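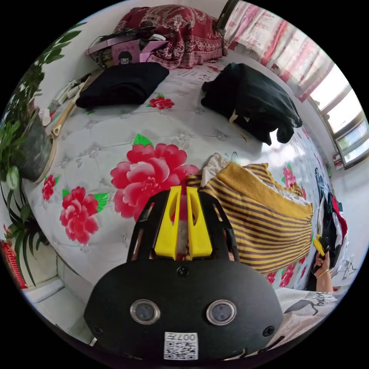
Unit 007 over the bed, small yellow object, looks like another finger tip, in hand at right.

Print | E-mail this page
Shares 2 | Comments 2

# furar-handheld / unit 007 – setup and upkeep

Notes for whoever has the unit next. Written fast, fix what's wrong. Maintainer: Kusum Yadav.

## What this covers

One hand-held gripper, label 007, QR code next to the number. Used for the Zakden folding set (clothes, bedrooms). Other units are close but not the same – dont copy offsets across.

## Parts

- housing, black, two lenses side by side on the face
- open bracket on top
- two yellow fingers, notched tips
- spare tips, in the small parts bag
- driver for the housing screws – lives in the case lid, put it BACK

## Before a session

1. Wipe both lenses. Dry cloth only, no spray.
2. Scan the QR code. Session log should say 007. If it says anything else stop and message Kusum.
3. Look down between the fingers. You want a narrow even gap at rest, same top to bottom. Wider at the tips = one is seated crooked.
4. Squeeze all the way, let go, do that a few times. Should come back on its own.
5. Record a short test clip at the work surface, check both fingertips are in view.

Busy bedspreads and prints are fine, leave them. Don't tidy the room for the recording.

## Changing a tip

Power off first. Pull the old tip straight up, no twisting – twisting is how we cracked the bracket in April. Push the new one on till it stops. Notch goes the same way as the old one. Then redo steps 3 and 5 and write the change in the log.

Swap at 800 grasps or when the notch edge looks rounded, whichever is first. Always change both. One new and one worn gives a lopsided close and the width reading drifts.

## Screws

Check the housing ones with a finger. Loose = snug it, quarter turn max. The one between the lenses is not for adjusting anything, leave alone unless Kusum says.

## Known problems

- Width reads slightly open when fully closed. Re-zero from the Kahraman tool, "zero fingers", hold shut till it beeps.
- Label glue lets go in warm rooms. Press it back down. New labels are with Trendero, not arrived yet.
- Knit stuff (sweaters, ribbed cuffs) leaves lint in the notches. Toothpick.
- Clip 127 has no width data, cable was out. Kept for the video only, excluded from the trainning split.

## After

Fingers open, lens cap on, charge overnight. Upload before you delete anything off the card.

## TODO

- [ ] photo of correct notch direction
- [ ] order more tips
- [ ] move the log out of the spreadsheet

Print | E-mail this page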